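Search posts
Print | E-mail this thread

Tamsin Kapoor

1/ Ok so people keep asking what the sorting arms at Dostedari mean for us on the cutlery bench. Short thread, on my break.

2/ Before: 246 trays a shift by hand, wrists shot by August. Now the arms do the picking and we do everything round it. Setup, checking, fixing.

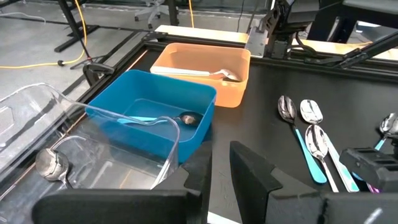 3/ My job title didnt change but the job did. I used to grab and drop, no thinking. Now I decide what goes where and the arm gets to try it. Orange bin has a white handle in it, blue bin has a light blue one, and there's still a little pile on the right to get thru. I watch the pile more than the arm tbh.

4/ Pay: same. Breaks: same. Talking to the person next to you: way less, and I miss it. Alcides moved to packing and now I see him at lunch if I'm lucky. 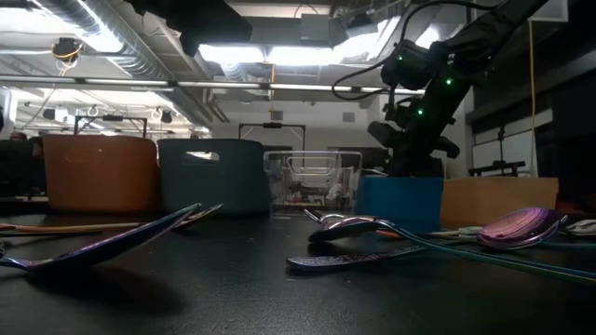

5/ Training was two mornings, not enough. What they skipped is how much the mix matters. Shiny purple and blue stuff, a silver spoon with a long green handle, all lying at angles like that, I want to know how it copes before anyone sets me a target. Asked for a third morning. Waiting.

6/ Would I go back to hand sorting? No. Would I like a say in teh speed setting? Yes. Thats the thread, break's over

© Tamsin Kapoor | Contact | Back to top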